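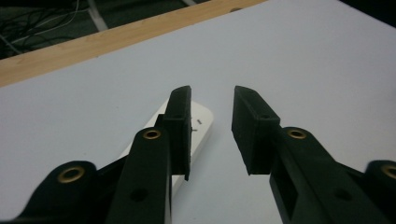 Fitting a wooden edge strip to a white tabletop

Applies to straight edges only. For rounded corners, see the Mirkbridge page on bent trim.

Materials
Edge strip, 1,138 mm, one per long side
Countersunk wood screws
Wood glue
Sandpaper, 100 grit
Masking tape

1. Measure the table edge at both ends and in the middle. If the readings differ, plane or sand the high spots before going further.

2. Cut the strip 2 mm over length. The excess is sanded off in step 7.

3. Mark the screw positions on the strip. Start 100 mm from each end. Drill pilot holes, then countersink.

4. Tape the white surface along the edge. Dried glue leaves a shiny patch on a matte finish.

5. Run a thin bead of glue along the table edge and press the strip into place. The top of the strip should sit level with the tabletop or slightly proud, never below it.

6. Drive the screws, center first. Wipe off squeezed-out glue with a damp cloth. Leave overnight.

7. Sand the ends flush, working with the grain. Remove the tape.

8. Finish with clear oil. Pevell matte dries without much color change. Nouri is warmer and needs a second coat.

Screw holes can be left open or plugged. Plug before oiling.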